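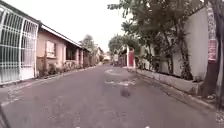 Adell Astronomy and Photography Circle
Minutes of the monthly meeting, June 27, 2022

Vaida Šimkus took the chair and gave everyone a very kind welcome, with a special one for the three new members (do come again!). The October minutes, long missing, were read at last and agreed.

Moon evening. We had a lovely long talk over whether to stitch the lunar mosaic from single frames or from short video clips. Vaida prefers video, as the air was so wobbly last time, and after a good deal of friendly back and forth we settled on that.

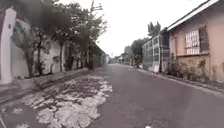
Tracking mount. The Guvix mount still drifts on long exposures. It was agreed to spend up to £487 on a replacement, and Vaida will kindly ask Quartey for a price before we order anything.

Library. Four books on planetary imaging are still out on loan, and we would dearly love them back.

Any other business. A request for a beginners' night on processing colour pictures was warmly received, with six names put down already. Vaida to fix a date.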